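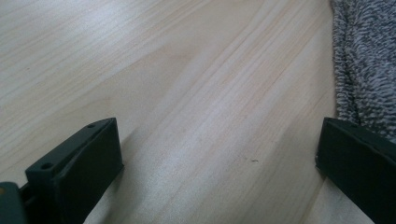 图1 浅色木面与木纹

朝圣者在留言簿里写些什么?
——弗莱索(Fleso)小教堂留言簿课程项目报告

提交日期:2023年3月15日
指导老师:Touran Moradi

一、怎么会选这个题目

先交代一下,我原来报的题目不是这个。选课的时候我写的是“朝圣路线上的石刻十字架”,想着可以到处走走拍拍,回来画张分布图,挺美的。结果去年跟课去了一趟弗利努姆(Flinum)到弗莱索的那段老路,石刻十字架是有,可是风化得厉害,我蹲在路边看了半天,连哪一面是正面都分不出来。同组的人都走到前头去了,我还在那儿拿手电筒打侧光(大白天的,一点用没有)。

走到弗莱索的时候我已经有点泄气了。小教堂不大,进门右手边有个斜面的架子,上面摊着一本留言簿,旁边拴着一支圆珠笔。我本来只想签个名,翻了几页就停不下来了!有人写膝盖疼,有人写给去世的姐姐,有人画了一只羊,还有一个人很认真地抱怨前一晚住处的枕头太高。我站在那儿看了好久,Moradi老师过来喊我上车,我问她这种东西有没有人研究,她反问我:你站了这么久,你自己觉得呢?

然后题目就换了。换题申请还写了两遍,头一遍被退回来,理由是“研究问题不明确”,这个批评我服气,我那时候的研究问题基本上就是“很好看”。

二、我想弄清楚的事

改来改去,最后定下来的问题是这样的:走到弗莱索的人,在留言簿里是在跟谁说话?

听着有点玄,解释一下。留言簿这个东西很奇怪,它摆在公共场合,谁都能翻,可是很多人写的口气像是写给一个特定对象的。有的写给神或者圣徒,有的写给家里人,有的写给下一个翻开本子的陌生人,有的写给教堂的管理方(比如枕头那位,虽然枕头根本不归教堂管)。我想看看这几种口气各占多大分量,还有同一条留言里会不会换对象。

我没打算回答“现代人为什么朝圣”这种大问题。开题的时候我在幻灯片里写过这句,被老师用红笔圈了,旁边画了个问号,我就删了。

三、材料

教堂那边一共借给我们看了3本留言簿。借是在原地借,不能带走,所以我是住在弗利努姆,每天坐车过去看的。班车是Pattinasarany公司的,早上一班过去,下午一班回来,错过了就得走。我错过了一回,走到天黑,倒是对那些写膝盖疼的人多了不少理解。

三本加起来,能认作独立留言的有1,613条。“能认作”这三个字背后全是血泪。一家人写在一起,各签各的名,算一条还是好几条?有人写完隔了一行又补一句“另外谢谢水”,笔迹一样,墨水颜色不一样,怎么算?我定的规矩是:有单独落款的算单独一条,没有落款的按笔迹和间距判断,判断不了的跟前一条合并。这个规矩不完美,但是我从头到尾都按它来,没有中途改。

这些留言里有很大一部分只有名字和家乡,最多加个日期。名字加家乡当然也是一种表达,可是要分析口气就没什么可下手的了。去掉这些之后,剩下有正文的是811条,刚好过半。下面的分析都是在这811条上做的。

语言方面,我能直接读的就那么几种,别的要靠同学帮忙和词典。还有一些字迹实在认不出来,我在表里标了“未识读”,没有硬猜。有一条我看了好几天都觉得写的是“鱼”,后来同学一看,是“平安”的缩写。从那以后我就不敢猜了。

四、整理的过程

录入用的是系里的Jikon,一个做文本标注的小程序。老实讲不太好用,它的标签栏一打开就会把左边的正文挤成很窄的一条,长一点的留言要一直往下拉。但是它有一个好处,每条标注都记着是什么时候改的、改之前是什么,后来我回头查自己的标准有没有跑偏,全靠这个功能。

标注分两步走。第一步只标“对谁说”,可以多选;第二步再标“说什么”,比如感谢、祈求、悼念、记录路程、抱怨、玩笑。我起初是想两步一起做的,做了一个下午就发现不行,看到“请保佑我妈妈的手术”这种句子,脑子会自动跳到“祈求”上去,然后反过来推断对象一定是神。可是那条留言的开头写的是“亲爱的大家”。分开标之后,这类条目我就老老实实把两个对象都勾上了。

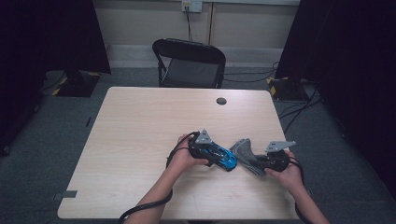
标到第二本中间的时候,我发现自己前后不一致。前面碰到“谢谢你们”我标的是教堂,后面碰到同样的话我标成了陌生读者。其实两边都讲得通。我去找老师,她让我把所有带“你们”的条目单独拉出来,放在一起重新看一遍,看完再定。我照做了,最后加了一个新标签叫“不明的复数”。名字难听,但是管用。加完标签还得从第一本重新过一遍,那几天我做梦都是圆珠笔字。

还有隐私的问题。留言簿是公开摆放的,可写的人多半没想到会有学生一条条抄下来做表格。我们商量之后决定:报告里不出现真实姓名,不引用能认出具体家庭的内容,涉及疾病和去世的只转述大意。所以下面引的句子都是改写过的,意思在,原话不在。

五、看到了什么

1. 写给神的没有我想的那么多

我原来以为在小教堂里,绝大多数人都会对着神说话。实际标下来,直接称呼神或圣徒的条目是不少,但是写给人的更多。这里面又以写给同行者和家人的为主。有些很短,“爸,我走到了”;有些写满一页,从出发讲到下雨讲到晚饭吃了什么,到最后一行突然说“要是你在就好了”。

我想过是不是因为祈求的人会去点蜡烛,不来写字。教堂里确实另有点蜡烛的地方,祈求这件事也许在那边已经做完了。这个我没有证据,访谈也没做成(下面会说),只能先放在这里。

2. 换对象的地方往往在名字后面

这是我最喜欢的一个发现!很多人在提到某个人的名字以后,句子的方向就变了。前半句还在跟大家说话,“我是替我哥哥来的”,后半句就直接变成跟哥哥说,“你的帽子我带着呢”。中间没有空行,也没有标点,写的人自己大概都没注意到。

我拿这个去跟古代的还愿铭文比了一下(课上读过一些译文)。铭文里也有提到名字之后换口气的例子,不过那边格式很固定,谁立的、为谁立的、向谁立的,顺序清清楚楚。留言簿里没有人规定格式,大家却还是常常按“我是谁,从哪来,为了谁”这个顺序写。我不敢说这里面有什么传承关系,老师也在旁边批了“慎”。但是读到的时候还是会愣一下。

3. 留言和留言之间会说话

留言簿不是一条条孤立的。有人写“走了两天终于到了”,下面就有人用另一种笔迹写“我走了三天,加油”。有人画了羊,后面几页就接连出现羊,越画越不像,有一只被人标注“这是狗吗”。还有一页有人写得很难过,下面空着的地方被后来的人填满了,有好几种语言,都是安慰的话,最上面那位多半再也没看到。

这一类我在Jikon里没法标,它只能标单条,标不了条与条之间的关系。我后来另外开了一张纸,拿箭头画。画得乱七八糟,附在纸质版最后,电子版就不放了,放了也看不懂。

4. 抱怨

抱怨的内容很集中:路标、水、公交、枕头。抱怨的人有个共同特点,最后差不多都会补一句好话,“但是风景很美”“但是教堂很安静”。只抱怨不补好话的极少,我对这几位印象很深。有一位只写了一句“指路牌是错的”,没有落款,字写得特别用力,纸背面都能摸到。我去走的时候特意看了那个岔路口,指路牌确实容易看错,箭头刚好朝着两条路的中间。

六、没做成的事

访谈没做成。本来计划在教堂门口找刚写完留言的人聊几句,问问写的时候心里想的是谁。头一天我就发现这事不对劲。人家刚写完,眼睛还红着,我拿着本子凑上去,自己都觉得讨厌。后来只跟愿意主动搭话的人聊了聊,这种聊天不能算正式访谈,我没有放进分析里。

季节的问题也没解决。我看的这几本里,6月的留言特别密,冬天的稀稀拉拉,有时候翻好几页还是同一拨人。密的时候大家写得短,可能是后面有人排队;冬天的人写得长。我很想单独比一比,可是很多条目没有日期,靠前后位置推断又不够稳,最后只好放弃。要是有人接着做这个题目,建议先跟教堂商量,看能不能在本子上隔一段时间夹一张日期条。

还有就是标注基本上是我一个人做的。同学帮我抽查过一部分,意见不同的地方主要就在那个“不明的复数”上,我们争了一中午,谁也没说服谁。报告里用的是我的版本,她的意见写在附表的备注栏里。

七、一些个人的话

(老师说这一节可写可不写,那我写。)

做这个项目之前,我对朝圣这件事的了解都是从书上来的,路线、圣物、赎罪、中世纪的客栈什么的。书当然要读,我现在也还在读。不过抄了那么多条留言之后,我再看那些中世纪的旅行记录,会开始注意以前直接跳过去的句子,谁的鞋坏了,哪里的面包硬,同伴在哪个镇子上掉了队。以前觉得这是作者在凑字数,现在看到就想给它贴标签,职业病了。

也要承认,中间有一段时间我挺烦的。每天坐同一趟班车,看同一种蓝色圆珠笔,晚上回来录到眼睛发酸,还要对着表格想这个“你”到底是谁。有一天我录到一条,写的是“不知道有没有人会读这个”,就一句话。我在标签那里停了很久,最后勾了“陌生读者”。

我自己也在弗莱索的本子上写了一条,在第一次去的那天。后来整理的时候翻到了,为了避嫌没有算进总数里。写的是“路很好走,谢谢”,没有说谢谁,按我自己的标准得标成“对象不明”。

致谢

谢谢Moradi老师两次帮我改换题申请,也谢谢她的红笔。谢谢弗莱索小教堂允许我们翻阅留言簿,还给我搬了把椅子。谢谢帮我认字的几位同学,特别是把“鱼”救回来的那一位。班车司机有一次多等了我一会儿,也在这里谢过。

附表目录
附表一:标注标签及说明
附表二:对象标签与内容标签交叉统计
附表三:“不明的复数”条目及不同意见(已去除个人信息)
附图:留言之间的呼应关系手绘稿(仅纸质版)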